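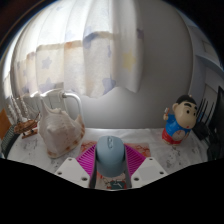
Brunby Reading Hour: progress report to the Mathias Fund
18 Aug 2022
Prepared by Jovita Cervantes

You asked for a plain account of how the summer went, so I will start with the number I trust least. Our sign-in sheets show 1537 visits. That is well short of the 2000 we put in the application, and I would be careful even with the lower figure. Children sign in, go out for a drink of water and sign in again. Parents sign for cousins. The sheets tell you how busy the door was. They tell you very little about reading.

What we paid for

The book money is spent. We bought 200 paperbacks, most of them for ages seven to ten, and they are all labeled and on the shelves. The comics go out constantly. The chapter books mostly sit there, including the prize winners I argued for in the spring. I was wrong about those and would not order more.

The Varudico reading app is a different matter. We agreed to try it because the license was cheap, and the sales material promised faster gains for struggling readers. I asked twice what the gains were measured against and got the same brochure both times. Our own experience so far is that children tap through to the reward screen and can't say what the story was about. A few of the older ones like it. I don't see a case for renewing on that alone, and I would rather put the money into staff hours.

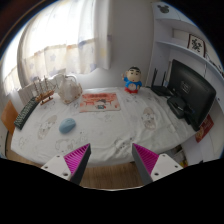 Staff hours are where we are thin. We planned for four paid readers and have had three since the first week of August. The Jetbridge site lost its late session as a result. Attendance there dropped at the same time, and it would be easy to blame the staffing, but the bus route changed that week too and I can't separate one from the other.

Reading levels

The spring and summer checks were done by different people using different passages. The summer scores are higher. Please don't put that in your newsletter. The summer passages were shorter, and some of the weakest readers in spring had moved away by the second check. If we want a figure worth printing, the same person needs to test the same children in the fall, with passages of matched length. I have asked for that to be built into the schedule.

Still open

The Jetbridge lease runs out before the next grant period and the landlord has not sent terms. The shelving invoice is in dispute, as we were charged for delivery we did not get. I also need a yes or no from you on moving the unspent app training money into wages. Without an answer I can't offer anyone the late session, and it will stay closed through the fall.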